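Wandano Foam Roller Review: Four Months On My Living Room Floor

Posted 12 May 2022

I've owned three foam rollers in my running life and I've properly used one of them. The first was a plain smooth thing that went soft in the middle. The second had such vicious knobbles that I was frightened of it, and it lived behind the sofa until I gave it away. The third is the Wandano, the mid-length one with the hollow core, and I've had it since December, so I feel I can say something sensible about it now.

A bit of background, as it makes a difference to what you want from a roller. I run 26 miles or so in a normal week, mostly on pavement, with one longer outing on the canal path when the mud allows. My calves are always tight. My hips are fine until I sit at a desk all day and then they are very much not fine. I'd been getting a grumbly ache down the outside of my left knee after anything over an hour, and a physio told me (kindly, but she did sigh) to do some strength work and to roll out my quads and glutes a few times a week. I'd love to say I did the strength work first. I bought a roller first.

The Wandano cost me just under 40 pounds, which felt like a lot for a tube. You can get a basic one for a third of that. What you're paying for is the stiff inner core, and I think it's worth it. I'm not a small person and I can put my whole weight through one leg without it sagging at all. After four months of use it's still properly round — my old smooth one had gone egg-shaped by then.

The surface is a mixture of flat bands and low ridges. I was nervous about the ridges after roller number two, but they're gentle. On my quads I hardly notice them. On my calves I notice them quite a lot, and I've ended up turning the roller so that the flat bands do most of the work there and the ridges just catch the edge. If you're new to this, do it that way round for the first couple of weeks and save yourself some swearing. 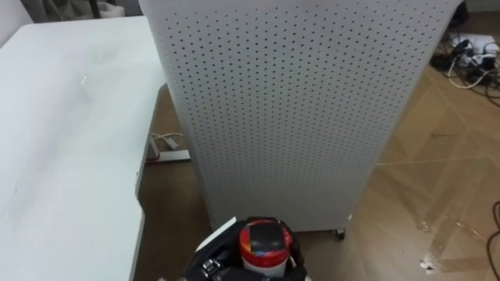 Length is the thing I dithered over longest. There's a short version that fits in a kit bag and a full-length one you can lie along with your spine, and I went for the one in between. For legs it's perfect. For upper back it's just about wide enough, though I've slid off the end more than once reaching my arms overhead. If your main complaint is your shoulders, get the long one. If you travel to races a lot, get the short one, and you can stuff socks down the middle.

Now the grumbles. It slides on a hard floor! My living room is laminate, and for the first week I was chasing the thing towards the radiator every time I shifted my weight. A yoga mat sorts it out completely, but if you don't own one, add that to the price. The other annoyance is fluff. The ridges collect it, and if you've got a dog you'll be picking hairs out every few days. A damp cloth gets most of it and an old toothbrush gets the rest.

It also comes with a fold-out sheet of exercises, and I'd ignore it. The drawings are tiny and one of them seems to need three elbows. I found a routine I liked online and I've stuck with that: quads, calves, glutes, then a slow few passes up the side of the thigh, going carefully near the knee.

I did borrow a Baswood roller from someone at my club for a fortnight to compare. It's softer and lighter, and much more comfortable if you're sore the day after a race. I liked it for that. For everyday use it didn't really get into my calves, and I had to stay on each spot for ages. I can see it suiting somebody lighter than me, or somebody who bruises easily.

So has it fixed my knee? I don't know, is the fair answer. The ache has mostly gone. I also started the strength work in the end, and bought new shoes, and stopped doing hill reps two days running, so the roller can take a share of the credit and no more than that. What I can say is that my legs feel looser on the evenings I use it and I sleep better after long runs. Ten minutes in front of the telly is about my limit, and that seems to be enough.

I'd buy it again. I'd knock a mark off for the sliding and half a mark for that daft sheet, and I'd still put it ahead of anything else I've tried. It comes in black, grey and a very loud orange. I got the orange one, and I haven't tripped over it yet.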